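Saturday, bench notes, letter cubes

Second session with the little lettered cubes. Halima wants them for the Talmont spelling set and thinks we can settle the layout this month. I have doubts, mostly about the pencil marks.

The idea on paper: draw an outline on the white top for each cube, put the cube in its outline, and every round starts from the same place. Fine. But the outlines are freehand and bigger than the cubes, so "in its outline" covers a lot of ground. A cube can sit in a corner, or turned a bit, and still pass. I reset the table 20 times before lunch and called 3 of them bad. Halima called none of them bad. We were looking at the same table, so I don't put much weight on either score.

Her note from last time says 97 percent of resets were "good." Good by what rule? I asked and she said by eye. I'd like that number kept out of the Hatholm write-up until we have a rule.

Other complaints, for the record:

Pencil is faint. Under the bench lamp I lose the lines if I lean the wrong way. Tried going over one on a scrap piece with the softer pencil from the Drivmont box and it smeared onto my sleeve.

Color tells you very little. Most of the cubes are orange, so you have to read the letter, and there are two A's. Do they count as swappable? Harahap sheet doesn't say. I've been treating them as swappable and Halima hasn't.
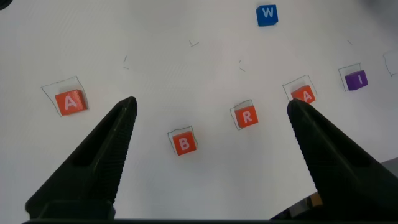
Cubes on the white top, pencil outlines. Note B and R against their lines.

R is the one I'd argue over, with bare surface showing inside the line. Halima says it's close enough for a spelling game. Maybe so, but then why draw lines at all?

To do: cut a card template with a square hole close to cube size, trace from that, redo the resets with both of us scoring separately. Ask about the two A's. If the template makes no difference I'll drop it.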